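Workshop notebook: cloth folding table, Priltstead
15 September 2020
4 min read

Started again on the green cloth this morning. The last batch of notes on it goes back to June and half of those were about the old table, so I'm treating this as a fresh page.

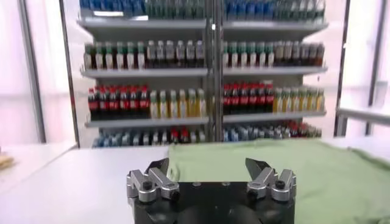 Left the bottled drinks on the shelving behind the table. Moving them means clearing both sides of the unit and there is nowhere to put them until the Prunov order goes out. Table position is unchanged.

Cloth is the pale green one from the Plonura lot, cut 864 mm on the long side, hemmed on all four. It has been washed 8 times going by the tag sheet. The hem on one short side has pulled in a bit and I get a ripple there whichever way I lay it. Pressing helps for a while. Should note on the sheet which of the others do the same.

Folding order tried today:

Half, half, then thirds. Corners are fine after the first fold and drift after the second. By the thirds the inside layer has crept and you see it poking past the outer edge.

Thirds first, then half. Better. The long edge stays straight and the creep ends up inside where it doesn't matter much. Stack sits flatter too.

Half, then roll. Quick, but the roll opens up when it's set down, and Barta want flat packs anyway. Dropped it.

Did 11 of the thirds-first folds one after the other to see if my hands got sloppy. They did towards the end. Worst edge was out by up to 30 mm, on the side with the pulled hem, so I don't put much on that number. The first few were tidy.

Table surface: cloth slides too easily on the white top when you draw the near edge over. Tried holding the far edge down with a ruler, which works but leaves you a hand short. A strip of rubber matting under the far edge would do it. There's an offcut in the drawer under the cutting bench, haven't checked the length.

Also, smoothing from the middle outwards is slower than smoothing from the fold outwards and gives the same result. Changing the instruction card to say fold outwards. The card still has the old colour codes on it as well, so it needs reprinting in any case.

Light is poor on this side after lunch. The wrinkles were hard to judge and I redid a couple that were probably all right. Do the checking in the morning if possible.

To do:
- rubber strip, test under far edge
- unpick and redo the short hem, or swap the cloth
- new card
- ask Barta whether the label goes on the fold side or the open side, their sheet says both
- same run with the grey cloth, it's heavier

Iron is off, cloth left on the table.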